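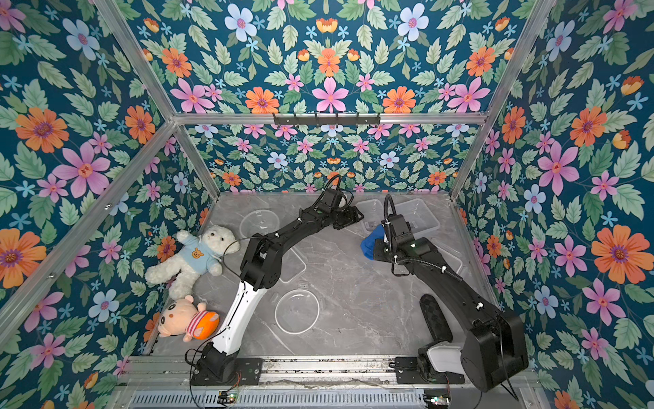 Contenedores transparentes Plovetia para peluches y juguete pequeño

Ref. 1661 – Serie abierta, sin tapa
Disponibilidad: bajo pedido
Fabricante: Plovetia
Distribución: Koltier

Descripción del producto

Los contenedores de la serie 1661 están pensados para guardar peluches, muñecos de tela y piezas sueltas de juego en estanterías, mesas de clasificación y armarios de aula. El cuerpo es de plástico transparente inyectado en una sola pieza, sin uniones pegadas ni remaches. El contenido se identifica desde fuera y el recipiente puede dejarse sin etiquetar cuando cada uno recibe un solo tipo de juguete.

El borde superior está redondeado y vuelto hacia el exterior. Sirve de asa en los cuatro lados y evita que el tejido se enganche al sacar el peluche. La base interior es lisa, con esquinas de radio amplio para facilitar la limpieza con paño.

Características técnicas

Material: polipropileno transparente
Acabado interior: liso
Acabado exterior: liso, con banda mate para etiqueta en el frontal
Altura exterior: 155 mm
Peso en vacío: 903 g
Temperatura máxima de lavado: 60 °C
Apilable: sí, en vacío y cargado, hasta cuatro alturas
Encajable: sí, solo en vacío
Tapa: no incluida (véase Accesorios)
Color: transparente

Capacidad de uso

La capacidad depende del relleno y de la forma del juguete. Un peluche sentado, de tipo oso, ocupa más altura que uno tumbado; se recomienda colocarlo de lado si el contenedor va a apilarse. Los peluches no deben sobresalir del borde en configuración apilada. En uso sobre mesa, sin apilar, el contenido puede quedar por encima del borde sin afectar a la estabilidad.

No se aconseja comprimir los peluches de relleno sintético durante periodos largos. El material recupera parte del volumen, pero las costuras quedan marcadas.

Clasificación sobre mesa

Para ordenar un lote mezclado, disponga los contenedores vacíos en la parte posterior de la mesa y deje libre la zona delantera para extender los juguetes. Separe primero por tamaño y después por tipo. Retire del lote las piezas con ojos o botones flojos antes de guardarlas.

Sobre tableros de superficie pulida o con dibujo de mármol, el contenedor puede deslizarse si se empuja estando vacío. El juego de topes adhesivos Brodham corrige este comportamiento – cuatro topes por contenedor, colocados en las esquinas de la base. Los topes no impiden el apilado, aunque sí el encajado completo.

Limpieza y mantenimiento

Lavar a mano con agua templada y detergente neutro. Admite lavavajillas en la bandeja superior, dentro del límite de temperatura indicado. No utilizar estropajos metálicos, acetona ni productos con cloro concentrado: el plástico pierde transparencia de forma irreversible. Secar por completo antes de introducir peluches. La exposición continuada al sol puede amarillear el material.

Accesorios compatibles

Tapa a presión Plovetia, transparente, ref. 1661-T
Topes adhesivos Brodham, juego de cuatro
Portaetiquetas Kauppinen, fijación a la banda mate, ref. 81
Separador interior Plovetia, ref. 1661-S

La tapa y el separador pueden montarse a la vez. El portaetiquetas Kauppinen debe retirarse antes del lavado en máquina.

Contenido del embalaje

Un contenedor transparente y hoja de instrucciones. Los juguetes, las tapas y los demás accesorios no están incluidos.

Pedidos y devoluciones

Koltier sirve la serie por unidades sueltas o en caja completa. Las cajas completas se envían encajadas, con lámina de papel entre piezas. Se admite la devolución de unidades sin usar en su embalaje original. Los arañazos superficiales debidos al apilado no se consideran defecto de fabricación.

Ficha revisada el 11 de junio de 2025. Las referencias de tapa anteriores a esta revisión no ajustan en el borde actual y dejarán de suministrarse en julio.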